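Briris Shared Workshop forum > Builds > Parts shelf picker, wrist camera calibration and bag picks

tolliver_k
Posting this here so the next person who books the arm has it in writing. The parts shelf picker now does a full cycle without a hand on the pendant: move to table pose, locate the tape marks, move to the assigned bin on the lower shelf, close on the bag, retract. Pass rate over the last 100 cycles was 70. All of those were with the parallel gripper and the wrist camera, no fixed overhead camera.

The failures are nearly all of one type. The fingers close on loose plastic above the contents, the bag lifts a little, then slides out. I have tried more force and it makes very little difference. I have tried going deeper and the housing gets too near the front lip of the bin.

Open to suggestions before I start cutting new pads.

rasp_and_file
What is the closing speed? On the old Hukar gripper we had to slow the last few millimeters or the bag would squirt out ahead of the pads. Also, are you closing across the bag or along it?

tolliver_k
Across. Speed is at the default, so that's one thing to change. I had assumed force was the limit and never touched it.

deltaohm
I don't agree that it's a grip problem. 70 out of 100 with that spread says pose error to me. You are picking on a bag centroid that comes from a segmentation mask, and clear plastic gives a terrible mask. The mask will follow whatever is shiny that day. Log the predicted centroid against the place you would have picked by hand and I'd bet the misses line up.

rasp_and_file
Both can be true. A slick pad turns a small pose error into a miss. A grippy pad would forgive it.

deltaohm
Sure, but then you have a picker that depends on the pad being new. Fix the measurement first.

Morag Lindsay
Before anyone changes the pads or the speed, when was the hand-eye calibration last run? The sheet taped inside the cabinet has nothing on it after March. The camera bracket has been off at least once since then, because I took it off to get at the wrist screws. I put it back by eye.

tolliver_k
That would be good to have known. I have been using the March file.

Morag Lindsay
It was in the logbook. Page with the coffee ring.

deltaohm
There's your pose error.

tolliver_k
OK. Reran the calibration last night with the board at nine poses. The translation moved more than I expected in the approach direction and hardly at all sideways. Rotation changed by a small amount, but at bin distance a small amount matters. I have not rerun the full 100 yet. A short batch looked better, which proves nothing.

pintle
Nine poses is thin. I'd want more, with real tilt on the wrist. If most of your board views are near straight-on, the depth and the tilt trade off against each other and the residual will still look fine. Ask me how long I spent on that one.

tolliver_k
How long?

pintle
Two weekends.

grommet77
Side question from someone who only uses the laser side of the room: why does the gripper have to be in the camera view at all? It eats a big piece of the picture. Wouldn't you mount the camera off to one side and see more?

pintle
You can, but seeing the fingertips is worth a lot. If the tips aren't where the model says they are, you find out before you hit something. I use them as a check every time the arm goes to table pose. With a side mount you also get the near wall of the bin in the way.

rasp_and_file
I'd still go side mount. On the lower shelf the fingers cover the part of the bag you are about to grab, and by then you are running blind on the last estimate anyway.

pintle
The last estimate is from farther out, where the bag is in full view. That is how it's meant to work. If you need to see the bag during the close, your approach is too slow or your shelf is moving.

rasp_and_file
The shelf does move. Lean on it and see.

tolliver_k
It does, a little. There's a Głowacki bracket kit in the cage that nobody has fitted. I'll put that on before the next long run, otherwise we are all arguing over noise.

Views from the wrist camera since people keep asking what it sees. Same settings for both, no crop.

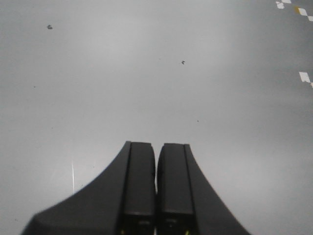
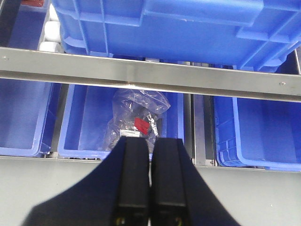

Wrist camera, fingers side by side. First: over the gray surface, tape at the upper right. Second: at the lower shelf, bagged part in the center bin.

deltaohm
Second one is the mask problem I was talking about. Dark gray and silver through wrinkled clear plastic. I wouldn't trust a centroid on that. The red label has a decent edge, why not pick relative to the label?

tolliver_k
Because the label is wherever the person bagging it stuck it.

deltaohm
Then agree on a place to stick it.

Morag Lindsay
I am not rewriting the bagging sheet for a robot that works 70 percent of the time. Get the bracket on, redo the calibration with more poses as pintle says, and put the date on the sheet in the cabinet. If it's still missing after that we can talk about labels at the Bukness build night.

rasp_and_file
And slow the close down.

tolliver_k
And slow the close down. Will post numbers, one change at a time.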